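Voltcombe Fitted Sheet in Mid Grey

Soft cotton, deep corners, four sizes

We've sold a lot of bed linen over the years and the Voltcombe is the one we keep going back to for our own beds. It's a plain fitted sheet in 200 thread count cotton, and plain is what we like about it! There's no piping, no pattern and no shine, just a good weight of cloth that feels soft from the first night and keeps getting softer. If you've been putting up with a thin sheet that pings off the corner at three in the morning, this will come as a very pleasant change.

The grey is a proper mid grey. Our first batch, a couple of years back, was a shade bluer and a few of you wrote in to say so (fair enough, it looked almost lilac under some bulbs). Borkowska, the mill that weaves it for us, changed the dye after that and the colour is now neutral, with no blue or brown in it. It sits well with white walls, wood floors and pretty much any duvet cover you already own.
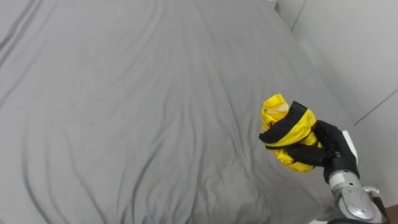
Choosing a colour for bed linen is harder than it sounds, and a small swatch on a screen only gets you so far. We have the Voltcombe in five shades: Chalk, Oat, Mid Grey, Slate and Moss. Chalk is the brightest and Moss is the one people buy after seeing it at a friend's house. Mid Grey is still our favourite for a bedroom, because strong colours look so good against it. That lemon yellow fairly sings over the grey! It's a calm background for a bright throw or a couple of loud cushions, and next to a white wall it looks soft without going gloomy.

A word about creases. This is cotton with nothing added to keep it flat, so it will wrinkle, and on a wide bed you'll see long soft folds whenever it isn't pulled tight. We rather love that look. If you don't, take it off the line while it's still a touch damp, pull it hard at opposite corners and put it straight on the bed. Most of the creasing drops out overnight. You can iron it too, on a hot setting with steam, though we very rarely bother with anything except the pillowcases.

Fit and sizes

Single, small double, double and king. The corners are elasticated all the way round and take a mattress up to 36 cm deep, topper included. Measure yours with the topper on before you order, and measure at the side, where it's deepest. If you're between sizes go up: a slightly roomy sheet can be tucked under, and a tight one will always creep. There's a small woven tag sewn inside the bottom right corner, so once you know where it goes you can make the bed in bad light without turning the thing round three times.

Washing

Wash at 40 the first time, on its own or with other greys. After that 40 is fine for every week and 60 now and then won't hurt it. We've had one of the Mid Grey sheets through more than 50 washes and the colour has held up beautifully, a little paler along the elastic and that's about all. Skip the fabric softener, which coats the cotton and makes it feel slippery. Tumble drying on low is fine. Close the poppers on your duvet cover before it goes in with the sheet, or you'll find the sheet balled up inside it.

It may come up a little snugger after the first wash. We've allowed for that in the sizes, so please wash it once before you decide it's too big.

What goes with it

The Gidcombe pillowcases are cut from the same cloth and come in pairs, in all five shades. There's a flat sheet as well, for anyone who likes a top sheet in summer (we do, from June until it gets properly cold). The Rornard duvet cover has a slightly heavier weave and a crisper feel, and the Mid Grey version is dyed to match. Mixing them works nicely too: grey on the mattress, Oat on top, one Moss pillowcase for fun.

Details

Material: 100% cotton, 200 thread count
Colour: Mid Grey
Mattress depth: up to 36 cm
Fastening: elasticated all round
Packed in: a drawstring bag made from offcuts of the same cloth
Product number: 366
Price, double: £22

Stock and delivery

Singles and doubles are in stock and go out the next working day if you order before noon. King size in Mid Grey has sold out and the next lot is due from the mill in March. You can leave your email on the waiting list and we'll write once, when it arrives. Returns are free within 30 days, and that includes sheets you've washed and slept on.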